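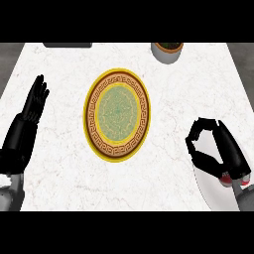
According to Mamta Agarwal, a two-handed build should be judged by the hours it spends in simulation before a single motor is powered, and most home builders leave that stage too early. Her view is widely repeated among users of the Kandpal design, although it is disputed by those who prefer to tune on hardware.

Kandpal is an open design for a tabletop robot with 2 arms and human-like hands, intended to be built at home or in a shared workshop. It consists of a set of printable parts, a wiring plan, a control program and a simulated workspace in which the arms can be driven before they exist. The first version was drawn up by Kiran Tripathi at the Allmont workshop. Later versions have been maintained by several builders, with Agarwal responsible for most of the simulation files.

Background

Tripathi began with a single arm and a parallel-jaw gripper. The gripper handled blocks and bottles but was poorly suited to dishes, which have a low edge and offer little to hold when they lie flat. A hand with separate fingers was drawn as a replacement, and the second arm followed when it was found that wide objects tended to turn as they were lifted from one side.

The name comes from the street where the first arm was assembled. Early files also use the name Asadari, which now refers only to the hand.

Construction

Each arm is bolted to a base plate at the near side of the work surface. The upper and lower arm sections are printed shells over aluminum tube. Shells are normally printed with the seam facing inward, where it can be sanded without changing the fit of the joint covers.

The Asadari hand has four fingers and a thumb. The fingers are pulled closed by cords and opened by springs. Cord tension is set at the wrist with the hand held open, then checked again with the thumb and fingertips brought together. Cords stretch in early use, and the build notes call for a new adjustment after the first 1000 closing cycles. A full cord change is listed at 3000 cycles.

The complete parts list for both arms runs to 366 items, most of them screws, washers and inserts. Builders in shared workshops often print the left and right arms on different machines. This is allowed, but the wrist parts of one arm should come from the same machine, as small differences in scale cause the bearing seat to bind.

Simulated workspace

The simulated workspace is a table with the two arms entering from the near corners. The standard test object is a round plate laid flat on a marble surface between the hands. It carries a Greek key band inside a yellow rim. A potted plant stands near the far edge.

Plate and table textures can be replaced through a settings file. Plain surfaces render faster, but veined and patterned ones are kept as the default for work on vision, in which the program must find the edge of the plate from its outline and ignore lines printed inside it.

Joint limits, link lengths and finger travel are copied from the printed parts. Friction is not copied and must be set by hand. The default value is too high for glazed dishes, a known fault — Tripathi has kept it so that older results can be compared with newer ones. Users who plan to move on to hardware are advised to lower it and run the full set of tests again.

Control

The two hands may be given separate poses. In the usual lifting routine one hand is held with the fingers straight and acts as a stop, while the other curls and takes the rim between thumb and fingertips. The straight hand then moves under the raised side. The routine can be mirrored by changing one line.

Motor commands are sent by the Vulero board, a small controller designed for the project. It accepts the same messages as the simulator, so a routine can be moved from one to the other without being rewritten. Timing is less forgiving on the board. Routines that close all the fingers at once may draw enough current to reset it, and a short delay between fingers is added in most builds.

Variants

The Allmont version uses a fixed base and remains the reference. A version with a sliding base was published later and has a longer reach toward the far side of the table, at the cost of some stiffness. Agarwal also maintains a simulation-only package, which leaves out the print files and is used mainly by builders who are still waiting for motors.

See also: tendon-driven hand; tabletop manipulator; contact friction in simulation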